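Gorarton Shared Workshop
Arm Build: Frequently Asked Questions
Last updated October 26, 2022

We get the same questions by email and at the bench, so the answers are collected on this page. It covers the arm, the gripper, the camera mounts and the table. For the lathe and the laser, see their own pages.

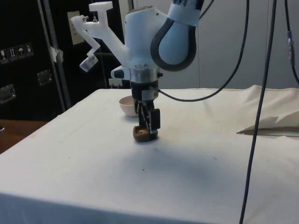 Reading time: 7 minutes

Who is running the build?
Steinar Grímsdóttir does the mechanical work and Skarphéðinn Eyvindsson does the software. Other members help when they have time. If you want to join in, write to the workshop address with "arm" in the subject line.

What is it supposed to do?
Pick up small things from a table and set them down somewhere else. We started with foam blocks and moved on to bowls and other small items. It is a hobby build and we have no plan to sell it.

Did you make the arm yourselves?
No. The arm was bought used from Bundgaard. We made the parts that bolt onto it, and the control software is ours. The side bracket that carries the small camera is 3D printed. We are on the fourth version of it. The first three flexed too much when the wrist turned fast.

How much has it cost?
$2,830 for the arm and $1,195 for everything else so far, including the gripper. Printer filament is not counted because it comes out of dues.

Why is there a cloth on the table?
The bare top reflected the ceiling lights and the object finder kept locking onto the glare. A plain white cloth fixed most of it. It does pick up marks, and we wash it when they start to show up as objects. Folds are a problem too, so keep the area under the gripper flat.
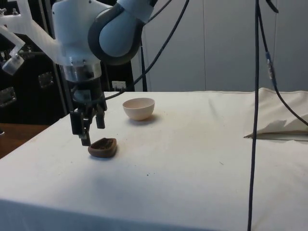 How heavy an object can it lift?
We keep it under 40 grams for now. The arm can handle more, but the finger pads slip on smooth surfaces and we have not found a better pad material yet.

Why aren't the cables tied to the arm?
They were at first. A tie near the wrist pulled a plug out during a long reach, so we went back to letting the cables hang with slack. Check before each run that nothing is caught on the table edge. We want to try a spring-loaded cable hanger in November.

Can I run it on my own?
After the safety session, yes. It takes about an hour. You need to know where the stop button is, how to move the arm back to its start position, and what to do if the gripper closes on something and won't let go. Until then, run it with Steinar or Skarphéðinn there.

It stopped partway down. What now?
Press stop and read the message on the laptop. Most of the time it is the height limit, which we set by hand.

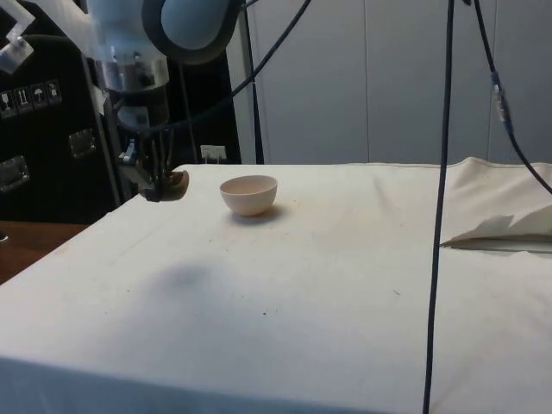

If you have changed the cloth or moved the table, the limit has to be set again. Bring the fingers down slowly over a flat part of the cloth, stop before they touch, and save that height in the settings file. Do the same at each corner, as the table is not quite level. Write the new values in the logbook with your initials.

Where can I get the files?
The bracket and finger pad files are on the workshop drive in the folder called Hivness, which is the name we gave the project. The software is in the same folder. Ask Skarphéðinn for access.

Can I bring it to another workshop?
No. The arm stays at Gorarton. The group at Gornham is printing our bracket for a build of their own, and we are happy to share notes with anyone else who wants to do that.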